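Chapter 4
Reading the Dog in Motion

By the end of this chapter you should be able to:

Name the parts of a gait cycle in a walking and a trotting dog
Tell a sound trot from one that merely looks busy
Score a dog's movement on the Linurham sheet without consulting the person beside you

Most people who come to dog judging can already see a standing dog. A standing dog holds still and lets you be wrong at your own pace. Then the handler says "let's go," the dog leaves at a trot, and you have perhaps 10 seconds to form an opinion that someone has driven across three states to hear.

Hidayah Lubis, who judged hounds for much of her working life, used to tell her students that movement is the only part of a dog the groomer can't reach. She had obviously met fewer groomers than I have. A clever trim can straighten a front leg or add an inch of reach, and a clever handler can hide a weak rear by setting a speed at which everything blurs. Your job is to ask for the dog again, slower, and to look unbothered by the sighing.

In Chapter 3 we measured shoulders and thighs with our hands. We now ask what those angles do once the dog puts them to work. A well laid shoulder ought to give a long, easy stride. Often it does. Sometimes it is attached to a dog named Prado, who owned the best shoulder I ever put my hands on and moved like a card table being carried downstairs. You will meet his scores in Exercise 4.2.

Footing matters too. Grass hides small faults, rubber matting flatters the heavy breeds, and a smooth hard floor makes a cautious dog shorten up until it minces. Before you write "lacks reach," walk the ring yourself in the shoes you plan to judge in. If you mince, forgive the dog a little.
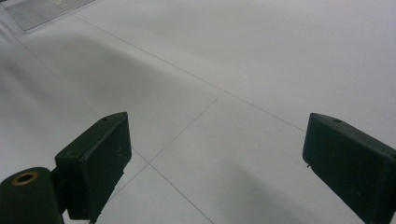 4.1 The Walk

The walk is a four-beat gait, with each foot landing in its own time. It gets very little attention at shows, mainly for being slow, and it will tell you more than you expect about a sore back or a stiff hip. Watch from the side first. Pick one hind foot and follow it, ignoring the other three however interesting they become.

Jyoti Garg's class once scored 17 dogs at the walk and then again at the trot. The students agreed with one another far more often at the walk, and enjoyed it far less.

Before reading on, watch any dog you know cross a room and write down the order in which its feet land. Then watch it again and correct what you wrote.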